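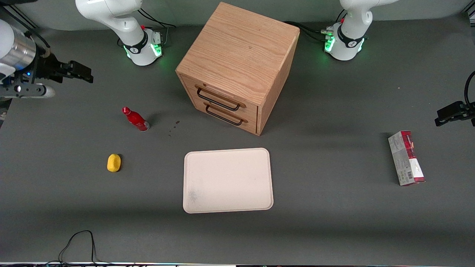
grumblethorpe wrote:
Has anyone had shortbread from Fimness that was any good? My sister-in-law brings back two boxes every January and I am running out of neighbours.

pipkin_tea wrote:
You must be dunking it wrong. Two seconds, no more. Mine from the MacAulay shop in Imville was lovely.

grumblethorpe wrote:
I don't dunk. I was brought up properly.

OatsAndAll wrote:
The trouble is the butter. Half the stuff sold to tourists is palm oil in a nice jacket. Read the ingredients before you fall for the tartan.
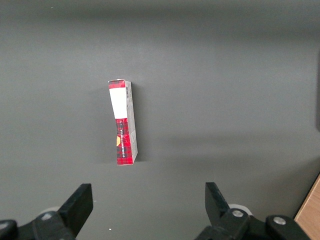
Tartan box, standing up

pipkin_tea wrote:
Bit harsh. Plenty of tartan boxes have all-butter inside. My gran bought nothing else and she was a terrible snob.

OatsAndAll wrote:
Then your gran read the ingredients. Anything under 30 per cent butter is a biscuit with ambitions.

Hamix_Baker wrote:
I bake for a living and I'd say rice flour matters more. Swap a little in for the plain and you get that sandy snap. Low oven, and take it out while it's still pale.

OatsAndAll wrote:
Rice flour is cheating.

Hamix_Baker wrote:
I've sold almost 2,000 of the things and had one complaint – from a man who wanted a scone.

grumblethorpe wrote:
Going back to my question, can I use the bad ones as a cheesecake base?

pipkin_tea wrote:
Yes, but add salt.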